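Gellwood Technical Center
Office of Workplace Safety
Workroom Inspection Checklist with Comments
Form 243, Small Parts and Electronics Assembly

Location: Sartori Building, Room 142
Inspection period: June
Inspector: Nives Benedetti
Room supervisor: Lyle Lyons
Start time: 9:15 a.m.

Responses are S (satisfactory), C (correction required), or N/A. A comment is required for every C and may be added to any other response. The checklist has 24 items. Items marked C are to be closed by the room supervisor and initialed on the room copy before the next scheduled inspection.

Section A. Access and exits

1. Main door opens fully and closes on its own.
S

2. Second exit is unlocked from the inside and free of storage.
C
Two flattened cartons were leaning on the wall beside the second exit. They did not block the door but narrowed the approach. The supervisor removed them during the visit. The item stays open until the cardboard collection point is moved to the corridor side, as requested at the last inspection.

3. Aisles between worktables are at least 36 inches wide.
S
Measured at the narrowest point, between the storage wall and the first worktable.

4. Floor is dry, level, and free of cords across walkways.
C
The extension cord serving the label printer crosses the aisle under a rubber cover. One end of the cover has begun to curl. Replace the cover or move the printer to the wall outlet behind it.

5. Emergency lighting test light is on.
S

Section B. Fire safety

6. Extinguisher is mounted, visible, and tagged for the current year.
S

7. Nothing is stored within 18 inches of sprinkler heads.
S
The top shelf of the Tasix cabinets is close to the limit. Do not stack anything on the cabinets themselves.

8. Evacuation map is posted and current.
C
The posted map still shows the partition that was taken down when Rooms 142 and 144 were joined. A corrected map has been requested from the building office.

9. Combustible packing material is limited to one day's supply.
S

Section C. Electrical

10. Outlets and cover plates are intact.
S

11. Power strips are plugged directly into wall outlets and are not linked together.
S
Improved from the previous inspection, when one linked pair was found under the rear worktable.

12. Cords and plugs show no cuts, exposed conductors, or tape repairs.
C
The soldering station at the rear worktable has electrical tape around the cord near the plug. The unit was tagged and taken out of use. It may go back into service after the cord is replaced by a qualified person. The tag is not to be removed by room users.

13. Electrical panel is accessible and its directory is legible.
S
The directory was retyped in the spring and matches the circuits tested.

Section D. First aid and protective equipment

14. First aid kit is stocked and the contents list is signed.
C
The list was signed, but the eyewash ampoules had passed their printed date. Replacement stock is held at the front desk. Mr. Lyons has been asked to check the printed dates when he signs the list.

15. Safety glasses are available at the door in sufficient number.
S

16. Fume extraction at the soldering position is working.
S
The filter log is up to date. The next change is due at 3,820 hours on the meter.

17. Hand washing is available and posted for use after soldering.
S

Section E. Storage

18. Shelving is anchored and loaded with heavy items at or below waist height.
S

19. Small parts drawers are labeled and closed when not in use.
C
Several drawers in the Alter cabinet carry handwritten labels laid over the old printed ones. The fastener drawers are the most affected, and two sizes of hex nut were found in one drawer. Remove the old labels fully before applying new ones. Drawers with mixed contents should be sorted before they are relabeled.

20. Waste, scrap metal, and used batteries are collected in separate containers.
S
The used battery container was less than half full. Its lid closes correctly.

Section F. Worktable surfaces

21. Work area and storage area on each table can be told apart, and the work area is kept for the parts in use.
See comments below.

22. Batteries and electronic parts are kept in trays or closed packaging.
See comments below.

23. Measuring and hand tools are returned to their holders.
See comments below.

24. Mats are flat, clean, and suited to the work done on them.
See comments below.

Comments on Section F, white worktable
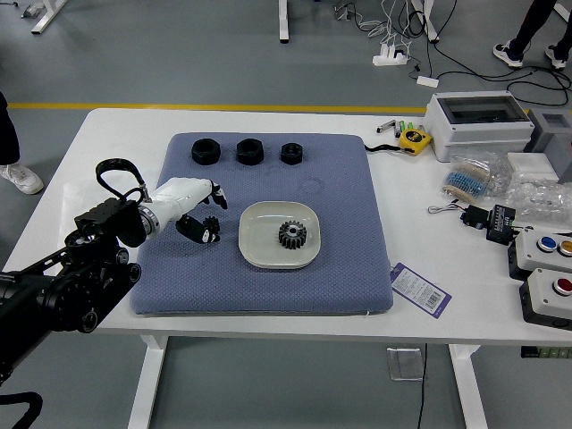

Nives Benedetti | Office of Workplace Safety | Sartori Building, Room 142

Item 21: S, with comment. The cushioned mat marks off the work area well, and the parts on it were easy to identify. The black hex nuts had been set out in a row along the upper part of the mat, and the spur gear was on a square plate with a raised rim. A rimmed plate is an acceptable way to hold a gear of this kind, and its use should continue. Smaller hardware would be better kept on a similar plate. A nut on an open mat is easily brushed to the floor, and fasteners underfoot were noted as a slip hazard in this room last year. The side of the table to the right of the mat is crowded. Material not needed for the current task should go back to the storage wall so that there is room to set down a tool.

Item 22: C. Two small batteries were on the tabletop near the corner of the mat, with a small silver cylindrical object next to them. Batteries must not share a surface with metal parts. They are to be placed in the divided battery tray or, if spent, in the used battery container. The resistors were in a clear bag and still on their paper tape, and other small components were in bubble wrap. Both are satisfactory as packaging. Bags should carry a part number and value on the outside, and the room supervisor is asked to confirm that these do. The small black module with the thin white and red wire was on the open table. Modules with attached leads should be stored in a lidded bin, with the leads gathered so that they do not catch on a sleeve or on another item.

Item 23: C. The yellow and black tape measure was in front of the white enclosure with its strap trailing across the table. Straps should be wrapped around the tool before it is set down. A hook for tape measures is available at the end of the tool board and was free at the time of the visit.

Item 24: S, with comment. The mat lay flat and presented no raised edge toward the user. It has a fabric surface, and metal filings and clipped leads can settle in the texture. The mat should be lifted and brushed off over a tray at the end of each week. It should not be used for soldering, which is to be done only at the position with fume extraction. The supervisor was unable to produce the product sheet for the mat. Until the sheet is found and its static rating confirmed, unpackaged circuit boards are to be handled at the grounded station.

Corrective actions assigned

Items 2, 4, 14, 19, 22, and 23: L. Lyons.
Item 8: building office, request already submitted.
Item 12: equipment repair. Unit remains tagged out.

Room supervisor's response

Items 22 and 23 were corrected before the inspector left the room. A second battery tray has been ordered so that each table will have its own. Relabeling of the Alter cabinet will start with the fastener drawers. I would ask that the cord cover under Item 4 be left in place until the printer can be moved, as the wall outlet is behind a cabinet that requires two people to shift. The product sheet for the mat has been requested from the purchasing file.
L. Lyons

Inspector's reply

The request on Item 4 is accepted, provided that the curled end is taped flat and checked each morning. Item 4 remains open.
N. Benedetti

Distribution: room file, building office, Office of Workplace Safety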